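Search this site Go

The case for the dull gripper

Every April I get asked which gripper to buy, usually by somebody who has already bought one and would like company. I used to answer with a table. The table had columns for stroke, payload, closing force and price, and a column headed "feel" that I filled in late at night. I have stopped sending the table out. I now tell people to go and get a desk file holder, put a couple of books in it, and see how long they stay cheerful.

My quarrel is with the block. If you read comparisons of arm hardware you will know the block. It is a small cube, it sits by itself on a table, and every gripper ever made can pick it up. A salad tong can pick it up. I have read an 11-page review of the Bestov two-finger in which the block was picked up, put down, and picked up again from a slightly different spot, after which the author gave it top marks for dexterity. I have nothing against the block. I only point out that very few people have a block problem.

What people have is stuff standing next to other stuff. Books, folders, packets of printed paper, all leaning on each other like commuters. You want one of them. To get it, a finger has to go down into a gap that isn't there, and the gripper that looked so slim in the catalog turns up with hips.

We have been running the file holder test at Wollstead for a while now, with the Bestov and the Cho on the same arm, the same wrist camera, and a controller from Vodiline that we all complain about and have no plans to replace. The target is the book nearest whatever side the arm has to come in from. The neighbor is a larger white thing with an orange stripe. I have grown to dislike the neighbor.

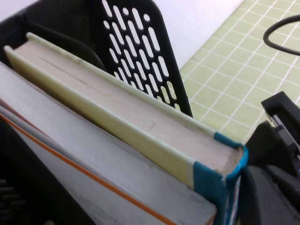
The wrist view again, with the printed side of the paper showing:

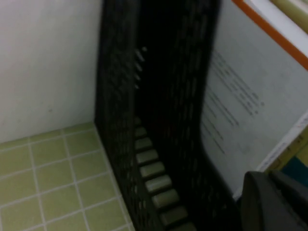 Page last changed: April

Now look at how much room there is to work with in the first of those. The cream book and the white one are snug together, and the finger is beside the blue end of the book, close to the top edge. There are two schools of thought on what to do next. The Bestov people say come from the end, where there is air. The Cho people say come from above and pinch the covers. Both schools are full of confident persons, and both are beaten regularly by a piece of stationery that costs less than lunch.

Between them the two grippers have had 396 tries at it. I am not going to give you a winner, partly because the difference was small and partly because I changed the fingertips halfway through and ruined my own numbers. What I will give you is my prejudice, which is for the duller one. The Cho closes slowly, has one speed worth using, and reports its position in a way that a tired person can read. The Bestov has seven grip modes. I have used two of them on purpose.

The trouble with a clever gripper is that you spend your afternoon on the gripper. Boris Nikolaidis, who shares the bench with me and has a lower opinion of it, spent most of a week getting the Bestov's adaptive mode to stop squeezing when it felt a cover bend. He succeeded. It then stopped squeezing when it felt anything at all, including the book we wanted. He went back to fixed force and got on with his life. The adaptive mode is still in the menu, where it can hurt other people.

Then there is the camera, which gets one paragraph in most reviews and deserves an argument of its own. Everybody wants it on the wrist, and so do I. But a wrist camera close to a black mesh file holder gives you a great deal of black. The inside of the second view is very nearly one dark shape, with holes in it that show whatever is behind. In that one the holes show green tile. Any software that expects an object to be solid has an interesting morning ahead. And when the picture is soft with motion, the lines of print on the paper turn to gray dashes, so forget reading a label on the way past. You stop, you wait, you look, you go. It is slower, and slower doesn't sell arms.

I priced a better camera. The one Vodiline recommends comes to almost 3000 by the time you add the bracket, the cable and the license that lets the bracket and the cable know about each other. For that money I could move the desk lamp every day until I retire. We moved the desk lamp - it helped more than the last two firmware updates, though I accept that is faint praise for a lamp.

People will say a file holder is an unfair test. It has slots, it is dark inside, the things in it lean. Yes. So does my desk, so does yours, so does the back office of any outfit that might pay for one of these machines. A gripper that does well with the block and badly with the file holder is a gripper for people who own one block.

So if you are buying this year, ask the sales rep to bring the arm over and pull a book out of a file holder with another book pushed up against it. Don't send the book ahead of time. If the rep starts explaining about fixtures, offer coffee and keep your checkbook in the drawer. And if you only have money for one nice thing, buy fingertips. Ours are homemade, they are ugly, and they have done more good than the seven modes put together.

Comments (4)

tallpaul_r
We gave up on fingers for paper and went to suction. Works great until somebody hands it a mesh anything.

Marit
You dismiss end approach too fast. If the arm can tip the book an inch toward itself first, you get all the room you want. The Cho does this fine. I have never made the Bestov do it twice in a row.

gearlash
Which two modes?

Boris Nikolaidis
It was four days, and the adaptive mode works now if you don't touch the cover. Marit, we tried tipping. The white one comes with it.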